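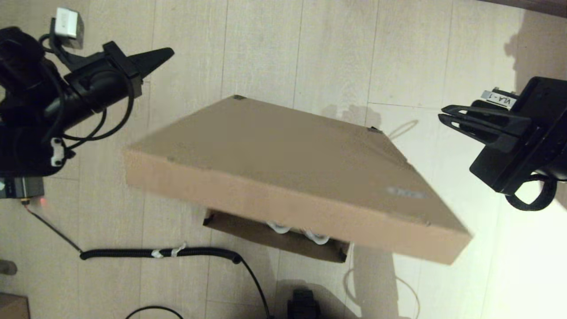 Slotted fingers at the flat carton, right arm labeled VLA-1.

Kanini Langat is comparing two slotted finger sets, Postby and Wekix, on the two-arm station.

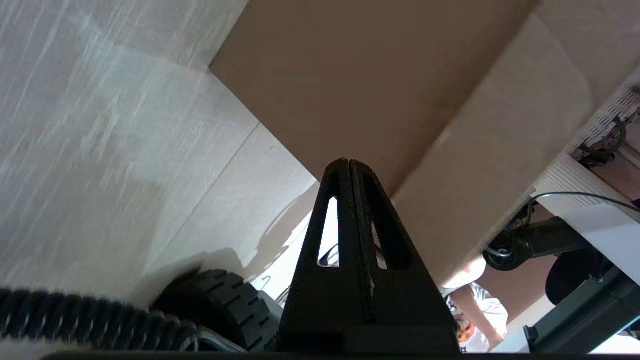

Each set gets 26 carton lifts - same controller, same 80 mm stroke limit. Wrist camera exposure stays fixed.
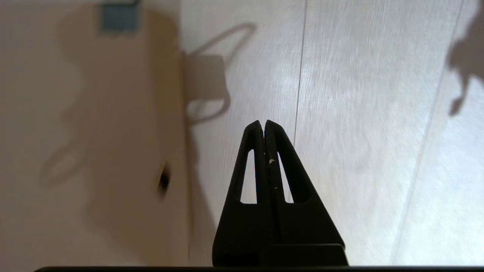

Smaranda Zamfir logs tip offset at closure. Results go out in May.
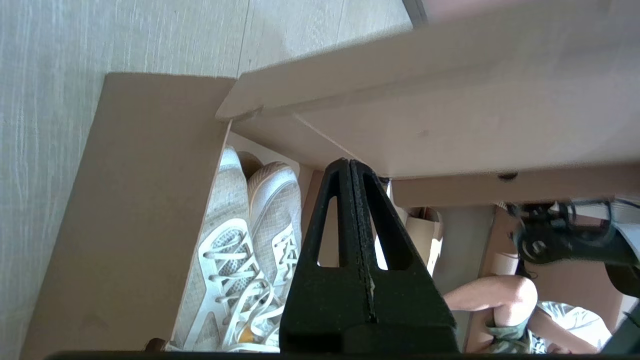

Will the solid fingers be tested too?
Only after the slotted sets are finished.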